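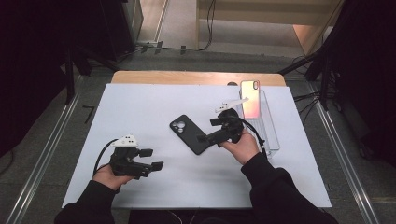

Pendport Civic Review > Opinion > Public Services

Public Counters Should Stay Open

The city of Pendport proposes to close the service counters at Mutgate and Amaral in March and to move their work to an online portal. The proposal is presented as a modest change in how residents reach their local government. In the view of this publication it is a large change, and it should not go forward in its present form.

The case for closure rests on cost and on declining use. Both points deserve a fair hearing. The Mutgate counter now receives 300 visits a month, well below the level for which it was staffed, and its lease is due for renewal. A city with limited funds is right to ask whether the space could serve another purpose.

The number of visits, however, says little about the kind of visit. Residents who can renew a parking permit from home already do so. Those who still come to the counter tend to bring matters that do not fit a form: a water bill sent to a former tenant, a property record in the name of a deceased parent, a notice written in language the reader cannot follow. Such matters take time wherever they are handled. Closing the counter moves them to a telephone line that has had no increase in staff.

Distance must also be considered. A resident of Rano who cannot use the portal would have to travel to the main office downtown, with a change of bus and a wait between the two. For a person who is paid by the hour, the trip may cost more than the fee being disputed.

Reinaldo Batista, who supervised the Amaral counter before his retirement, told the city's public hearing that many of his longest conversations began with a question about something else. A person came in to pay a fine and left with an application for a tax deferral. The portal as now designed answers only the question it is asked.

We propose a middle course. Both counters should remain open 5 mornings a week for one further year. During that year, staff should record the reason for each visit and whether it was settled the same day. If the city then finds that most visits could have been handled online without difficulty, the case for closure will be much stronger than it is today.

The portal should continue to be improved in the meantime. Many residents prefer it, and every simple request it handles leaves more time at the counter for the difficult ones.

Last updated: 2019-02-22

Contact the Editors | Copyright Pendport Civic Review | Back to top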